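Subject: Re: [Hodeck-users] Two arms on thin stems, anyone tried it?
From: Pouran Hosseinzadeh
To: Hodeck-users

Hello all, and thanks Adeel for asking, you've given me an excuse to write up what we've been doing since April. 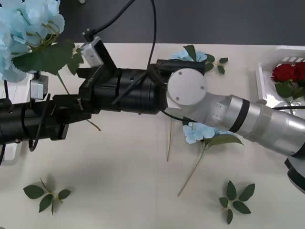
We've been teaching a pair of arms to sort artificial flowers, and it is by a long way the most fun I've had with demonstrations. Also the most fiddly! I'll go through Adeel's points in order.

On Friday, Adeel Gondal wrote:
> Hi list,
> We have a two-arm setup at MacRitchie much like the one Shahab Vahidi
> posted about last year. So far we've only recorded blocks and cups, and
> the policy is fine with those. Now we'd like to try something bendy.
> Has anyone recorded with plants, wire, string, that kind of thing?
> Three things I'd like to know:
> - how you lay the table out before each episode
> - whether you throw away the bad attempts
> - how much you needed before it did anything sensible

The table first. We started off far too neat. Every stem was laid straight, heads all pointing the same way, and the policy learned exactly that and nothing else. If a rose was turned round it would reach for where the stem ought to have been. So now we scatter. Whoever is not driving picks up a handful of flowers and leaves and drops them on the table, and the one driving isn't allowed to tidy. Stems can cross, heads can overlap, a sprig can end up right at the edge. It looks a mess and the data is so much better for it.

We do keep one rule, which is that anything a person couldn't get at with two fingers from above gets nudged. We had a week of episodes where the driver spent most of the time digging at a stem pressed flat under a leaf, and all the policy took from that was a habit of digging.

Loose leaf sprigs are worth having, by the way. At first I only wanted flowers with proper heads on them, but Shahram Akbari threw in some leaves that had come off and they've been brilliant for teaching the grip on thin things. They lie low, they slide, and you find out very quickly whether your fingers are closing level.

Bad attempts: keep the ones that recover, drop the ones that don't. If the driver misses a stem, backs off and gets it on the second go, that's gold, please don't cut it out. If they miss and sit there thinking for ages, bin it or trim the pause. We used to mark these by hand at the end of the day and got it wrong all the time. Now the driver taps a pedal straight after each episode, good or bad, with a third tap for "ask me later". Pejman (my brother, some of you will remember him from the Tarport meet-up) wrote the script for it and I can share it if there's interest. It's short and the comments are rude.

Handing over between arms was the hard bit. With a cup you can be a fair way out and still be all right, but a stem swings as soon as you lift it, and the second arm is chasing a moving target. What helped us was asking drivers to hold still for a moment after lifting, long enough for the head to stop bobbing, before the other arm comes in. The first drivers hated it. The policy picked it up within a day of training and now waits nicely, which I find weirdly charming.

As for how much: we saw the first sensible grasps at 48 episodes, which surprised all of us, but only on the roses. The handover needed far more. We're at around 1000 now and it does a full table most of the time, with the pale blue flowers still the weak spot. I suspect the big heads hide the stem from the wrist cameras just when it matters, but I haven't tested that properly, so treat it as a hunch.

One more thing, on sessions. We swap drivers every 15 minutes. Longer than that and people get a favourite move and use it on everything, and you can see it in the plots afterwards. Shahab approaches every stem from the left. Every single one!

Adeel, if your blocks and cups recordings are in the usual Hodeck layout I'd love to try mixing a few in with ours, to see whether the placing part carries over. Happy to send some of ours back the other way. What are your grippers, and are you recording the wrist views at full rate? We dropped ours to half for a while to save disk and I wish we hadn't.

Shahram has also been on at me to try real stems next. I've said yes, but not before the Hondlow visit, because I'd like the table dry for that.

Pouran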